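Minutes of the Gripper Evaluation Working Group

12 shares | 3 comments

Present: Amparo Mateos (chair), Lutz Kramer, Mareike Bauerfeind, Gunther Diekmann. Apologies: Reinhold Kasten.

1. Minutes of the previous meeting

The minutes of the March meeting were approved with one correction. The spare finger sets were ordered by Mr. Diekmann and charged to the Masa budget line.

2. Hand-held grippers in household settings

Ms. Bauerfeind presented the comparison of the hand-held unit with the older Sterkex parallel gripper. The comparison covers soft goods only - bedding, garments and towels. The hand-held unit has slotted yellow fingers and a pair of round lenses on the front of the body. Members discussed whether the fingers remain easy to tell apart from the background when the unit is brought close to dark knitted fabric and printed upholstery together.
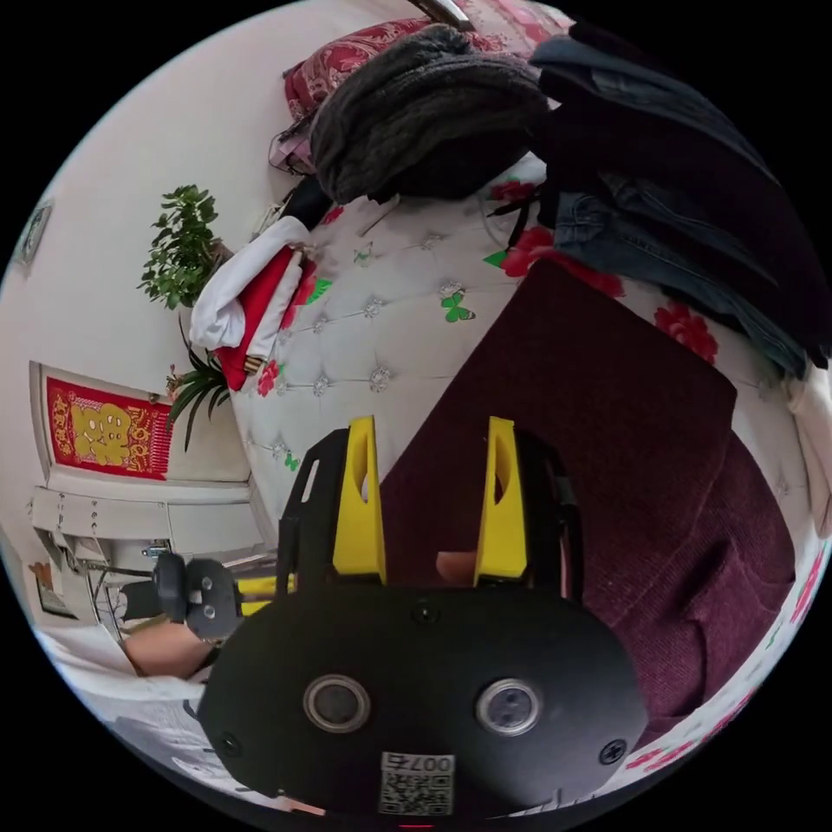 Sakevholm, 9/21/25

Ms. Bauerfeind reported that 86 recordings had been accepted for the comparison and 20 set aside for poor synchronization between the two viewpoints. Mr. Kramer asked that the rejected recordings be kept until the cause is known. This was agreed.

Mr. Diekmann noted that the Sterkex gripper closes with more force but gives the operator less feel for thin cloth. In his view the force figures should not be compared directly until both units have been measured on the same bench. The chair asked him to prepare a short procedure for this, to be circulated before any further purchase is discussed.

3. Finger spacing and side plates

The group reviewed the proposal to change the side plates that stand on either side of the fingers. The present plates are perforated with long rectangular slots and angle outward toward the top. Mr. Kramer proposed a narrower version for work on flat, quilted surfaces, where an operator may need to approach a fold from a low angle.
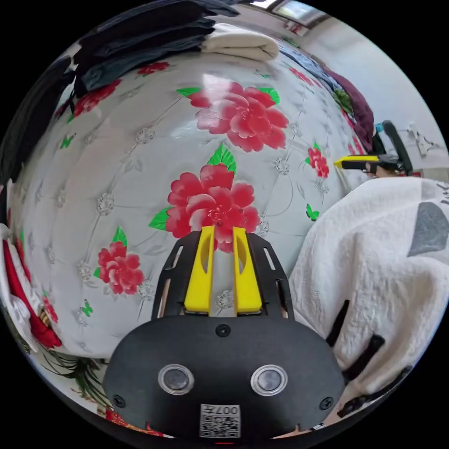
Mareike Bauerfeind replied that a narrower plate would help with folded clothes at the edge of a bed, but that she would prefer to test it on one unit first and leave the fingers unchanged. She added that operators had complained more often of wrist strain than of the width of the plates.

It was resolved to have one narrow pair made and to repeat six of the towel tasks with it. Wrist strain is to be entered as a separate point on the operator form.

4. Controller

The Iwasaki controller remains on loan. Mr. Kramer reported a delay of around 816 milliseconds on first connection, after which the response was steady. The chair asked whether the delay affects the recordings. Mr. Kramer said that it does not, as recording starts only after the connection is confirmed.

5. Actions

Diekmann - bench procedure for closing force.
Kramer - drawing for the narrow side plates; controller log to all members.
Bauerfeind - revised operator form.
Mateos - extension of the Iwasaki loan.

6. Other business

Mr. Kasten had asked in writing that the next comparison include stiffer fabrics such as denim. Deferred to the next meeting.

Minutes taken by G. Diekmann.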